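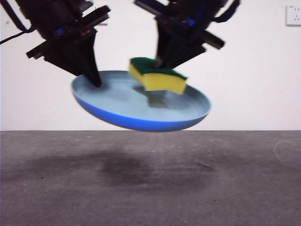

The standard my client wants me to sign off on runs to 26 pages, and the word "clean" is never defined in it. I've now read it 4 times. There is a whole page on warning labels and what color they should be, and a flow chart for who gets to press the reset button. As for what counts as a washed plate, you get one sentence: "Result shall be satisfactory." Satisfactory to whom?

Evness, who wrote it, say they left it open so that labs could agree on their own terms. I've heard that one before. At Arnstead we left things open too, and by August every site had its own pass mark and every site was passing.
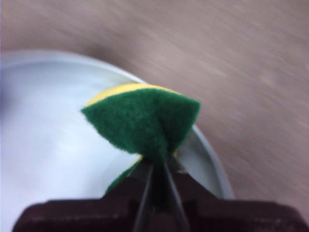
Javiera Gaete

14 March 2018

Take the sponge. The draft says the tool must be "held securely." Fine, but a sponge pinched in the middle folds up like a tent, and it's as secure as you like while a good part of the scrubbing side points away from the plate. A checker with a clipboard ticks the box. I'd want the rule to say which face touches the dish and how much of it, and I'd want a grip that fails that to be logged as a fail even if the plate comes out all right.

Dinesh Selvanayagam wrote back to me that this is fussy and that people fold sponges too. Sure they do. People also turn the plate to the light and go back over the bit they missed, and there's no clause asking a machine to do that. He did agree with me on clause 8, which lets the operator stop a run and start over without writing it down. I can't see how any success rate survives that. Daza quotes 1712 runs in the annex and I have no idea how many were second tries.

I also asked for the soil to be specified (dried egg, grease, whatever, just pick one) and was told it's "under review."
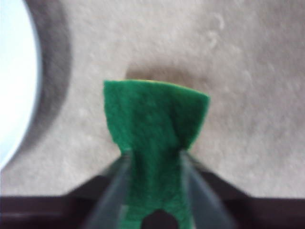
What I'd change before anyone signs

Write down every restart. Name the dirt. Say how the sponge is to be held and have someone who didn't build the arm look at the plate afterward. Nesto already does the last one, grudgingly, and their numbers are worse than everybody else's, so I'm inclined to believe them.

My comments went in last night. If the next draft still says "satisfactory" I'm not signing it.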